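Questions I get about the fan tray and the little sponge dish

I'm Odette Roussel, and I run the Madigan home page out of my spare room. These are the things people write in to ask most, answered in the order I found them in my inbox.

What do you use a quarter-circle tray for?

Corners, mostly! Mine lives in the back corner beside the kitchen tap, point in, curve out, and it holds the dish sponge, the veggie brush and whatever ring I've taken off to do the washing up. A square tray always seemed to stick out into my elbow room.

Will the slots let water through?

Yes, they go right through, so whatever's underneath will get wet if you park a dripping sponge on top. On a timber bench I give the tray a quick lift and wipe after the dinner dishes. On the draining board I don't bother.

Where should the little dish sit?

Wherever you like, but I keep mine over to the right (I'm right-handed, and reaching across the tap drives me up the wall). Lefties, swap it over. 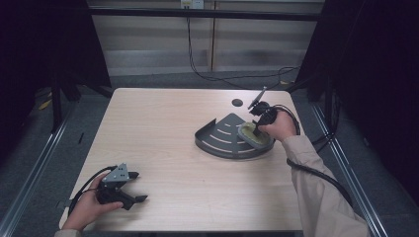
If you've got a big household, try the dish nearer the curved edge so the kids can get at it. Mine ended up on the right after a lot of shuffling around and I've stopped fiddling with it.

How do I clean the fuzzy pad?

Warm water, a drop of dish soap, a good squeeze, then leave it somewhere airy overnight. I wouldn't put it through the dryer. I did that to one in June and it came out the size of a biscuit.

And the metal?

Soft cloth, no steel wool. Get an old toothbrush into the slots every couple of weeks, and run it along under the rim too, where the crumbs collect.

Can I post one back if it doesn't fit?

You've got 90 days. Measure along both straight sides of your corner first, though, and watch out for power points and tap handles.

Do you sell the dish on its own?

Not yet, but I'm working on it. Email me and I'll add you to the list.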